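Screening notebook, Tuesday, 11:00 pm

Second pass on Clolla, the new cut Nakajima sent over. 100 minutes, down from whatever it was in the festival version. Watched it on the workshop projector with the sound up, notes taken in the dark, so half of these are from memory.

Still not convinced. Everyone who liked it keeps using the word "dread" and I keep asking where. The first long hallway shot works, I'll give it that. After that the film tells you to be scared with a low hum on the soundtrack and leaves it there. Timed the hum. It's on, in one form or another, for 83 minutes. You stop hearing it well before the sister comes home.

Kaede Yokoyama says the hum is meant to drop out at the well and that the silence is the scare. Went back and checked. It does drop out, for 11 seconds, and then a door slams. So the silence is there to set up a door slam - same as every other picture we've logged since December. 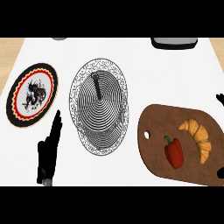
Reading time: 2 min

Compared it with Plilter, which is cheaper and uglier and got under my skin a lot more. Nothing in Plilter is explained. Clolla stops dead in the last act so the uncle can read the family history out loud from a notebook. Why? We had worked it out. The row behind me at the first screening had worked it out, loudly.

Things to check before the writeup:
- is the face in the window there in the earlier cut, or was it added? I don't remember it
- Endatico's notes claim no digital work on the well. I doubt it. The water moves wrong
- shot 1113 on Kaede's list, the one with the stairs. She thinks it runs backwards. I can't see it

Will sit through it once more with the sound off. If the hallway still works that way I'll take back some of this, but not the uncle.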